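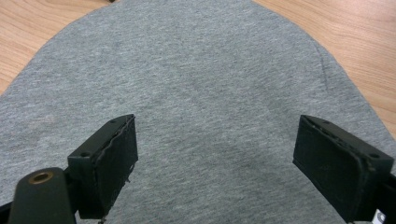
The winter clothing swap at Daltgate Hall is back for its fourth year, and the sorting tables are already busy! Toshiko Imai opened the side room on January 3, 2018, and by lunchtime she had nearly 200 pieces checked, folded and stacked by size. Everything gets spread out on a table first, so small holes and tired seams show up before a piece goes on the shelves. Plain gray knits, like the heather one lying flat on the honey-colored wood, are always the first to find new homes, and we can never get enough of them.

Last October's swap was our biggest yet, with 846 items passed along in a single weekend. Kids' coats went fastest, followed by sweatshirts and (to everyone's surprise) neckties. The few bags left at closing time went to the Prorari thrift store on the corner, where most of them sold before Thanksgiving.

New this winter is a folding lesson with Minoru Takagi, who spent years in the stockroom at Baumgartner and can get a long-sleeved shirt into a neat square in 4 moves. He'll run it twice each afternoon of the swap – just bring a T-shirt from home and find a spot at the table. He has promised to tackle fitted sheets too, if there's time.

We still need adult T-shirts in medium and large, warm socks in pairs, and anything knit for toddlers. Please wash everything before you bring it, empty the pockets, and leave the hangers at home. Drop-off is at the side door from ten until four every day except Sunday, and the swap itself runs the last weekend of the month. Come early if you're after a coat – they really do fly out the door!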